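Hindgate box drive moves to Divstead

The winter box drive in Hindgate will run from a new address this January. Margit Dobos, who has organized it since 1994, said flat cardboard can be dropped off at the Divstead building on Karras Street until 6 p.m.
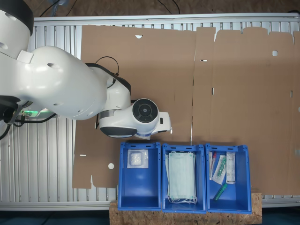

What kind of cardboard is accepted?
Clean, unfolded shipping boxes with the tape removed. Waxed and food-stained boxes go in the regular trash.

Last year the drive took in 2748 boxes, and 800 of them went to families moving into the Utelcombe apartments. Shadi Nimri, who handles requests, has 153 names on the list so far. Movers can ask for up to 12 boxes each.
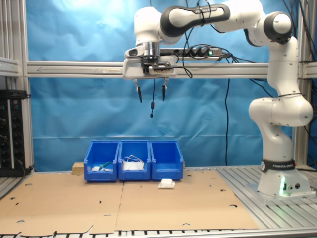
Work area at the Divstead building, January.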